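4. Mixing the plant feed stock solutions

The Vinden home growing kit is supplied with three feed concentrates. Make up a small stock of each before you fill the main tank.

Work on a flat, clean table with the rack in front of you.

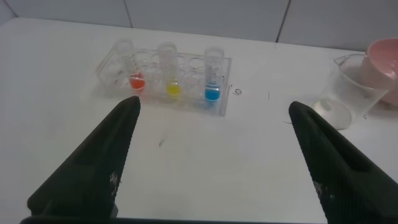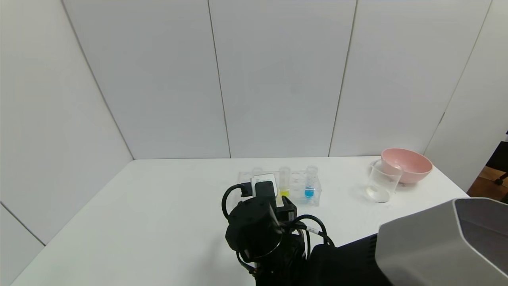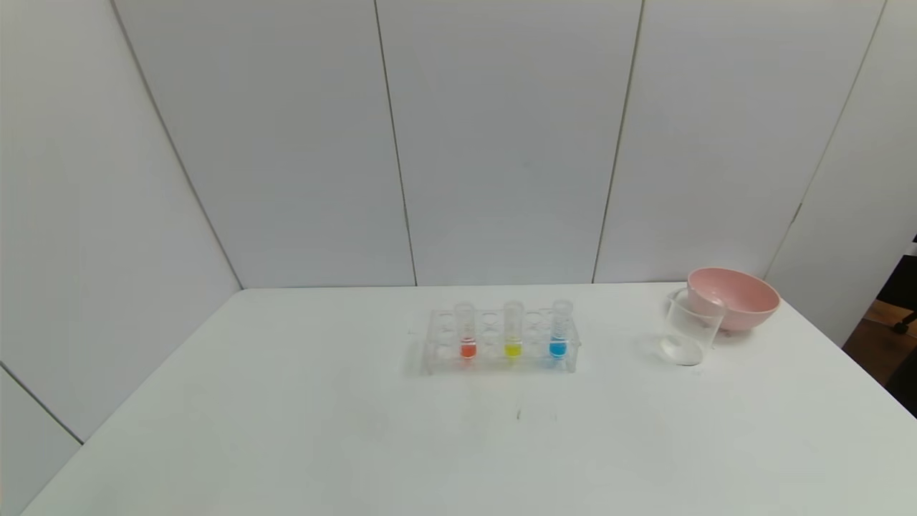
Fig. 6. Clear rack on a white worktop.

1. Rinse the measuring jug with tap water and let it drain.
2. Pour 1000 ml of cool water into the jug.
3. Shake the first concentrate well, add one capful and stir until no streaks remain.
4. Pour into a storage bottle and label it with the name and the month.
5. Rinse the jug and repeat for the other two concentrates.

Note: A full tank takes 200 ml of each stock solution. Add them one at a time and stir in between.

Caution: Do not mix the concentrates undiluted. They will turn cloudy and may block the pump filter.

Caution: Keep out of reach of children and pets. Wipe up spills at once, as the dyes can stain.

Go on to section 5, Filling the tank.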